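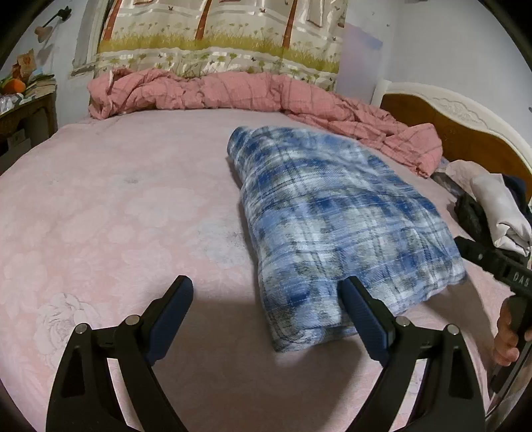 Rizwan Matubbar pregunta si la norma de apertura de pinza vale también para textiles gruesos o solo para la ropa fina, porque en la guía de Runby no queda claro y cada operador lo hace a su manera.

**Ticket 588 – Mastemgate / tareas de cama**
Estado: abierto
Prioridad: media

**Respuesta de soporte**

Vale para todos los textiles. La regla de la guía es:

- Abrir la pinza por completo antes de acercarla a la tela.
- Parar con las puntas junto al borde del doblez y esperar 3 segundos.
- Cerrar sin arrastrar la sábana de debajo.
- Con dos pinzas, la segunda no entra en el espacio de la primera hasta que esta haya cerrado.

En una manta doblada se agarra por el extremo más cercano. No se mete un dedo entre capas.

**Viernes, 13 de octubre de 2023**

Revisados 40 episodios del lote Srithong. Unos 30 cumplen. En el resto el fallo es el mismo: se cierra durante el acercamiento y la almohadilla pellizca la sábana. Se han marcado para repetir, sin borrar los originales.

Rizwan comenta que la versión de julio no mencionaba la espera. Es correcto, se añadió después y el equipo de Londura seguía con la copia antigua. Enviada la vigente.

**Pendiente**

- Confirmar que Londura ha retirado la copia de julio.
- Añadir a la guía un apartado para mantas y edredones.
- Repetir los episodios marcados y cerrar el ticket tras la segunda revisión.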